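Section 4: Showing the task by hand (packing and sorting)

This section covers recording demonstrations with the Genari hand-held gripper pair. Read it before you charge anything. The Genari quick-start card says you can teach a packing task "in an afternoon". We have set up three of these kits at Ivorness and have yet to see that afternoon.

4.1 Before you record

1. Choose one task and write it down in a single sentence. "Put the snack packets in the box" will do. "Tidy the bed" will not, as two people will do it two ways and the policy will learn neither.

2. Pick a surface at about hip height. A bed or a couch is fine, and a patterned cover is fine too. The Pappas checklist asks for a plain matte table, but a policy trained only on plain matte tables tends to work only on plain matte tables.

3. Wipe the finger pads with a dry cloth. Snack wrappers leave a film on the pads and grip gets worse through the session, whatever the brochure says about self-cleaning.

4. Open and close each gripper fully 2 times. If the width reading on the Melonus screen doesn't come back to the same value, recalibrate (section 3).

Note: Error 3018 means the two grippers have lost time sync. Restart both. Restarting one clears the message and leaves the fault, so you will find out when you try to train.

4.2 Recording

1. Start with both grippers open and in view of the goods.

2. Move at a pace you could keep up while chatting. Slower is not more careful – it just teaches the robot to dawdle.

3. Grip packets by the body where you can. Crimped ends tear, and a torn end has a habit of shedding crumbs into the linkage.

4. Leave your mistakes in if you recovered from them. Delete the run if you had to put a gripper down and use your fingers.

5. Change the starting pile between runs. Mix upright packets with flat ones, and turn a few so the back panel faces up.

Snack packets piled in front of the grippers, then an open box of them on the bed:
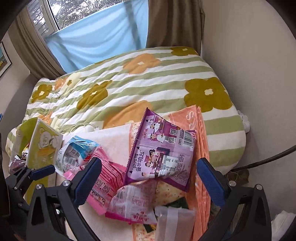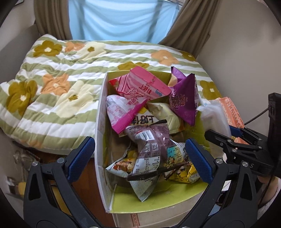 Caution: Keep the gripper cables clear of your elbows and of anything you might knock to the floor. A snagged cable will pull the mount out of alignment and you may not notice until playback.

4.3 How many runs

The Genari software turns its progress bar green at 75 runs. Treat that as decoration. It counts files, with no check on whether they are any good, and we have had a green bar on a set where one gripper was recording nothing at all. Plan for 100 usable runs of a single task, and expect to go back for more if your packets vary in size or stiffness.

1. Play back every tenth run at normal speed.

2. Throw out any run where the goods leave the view of both grippers.

3. Label the set with the task sentence from 4.1, word for word.

Note: The "auto-quality" score can be switched off under Melonus > Review. We leave it off. It marks down slow runs and clumsy runs alike, and has given top marks to a run in which the box got tipped over.

Go on to section 5 for uploading. Allow up to an hour on home internet.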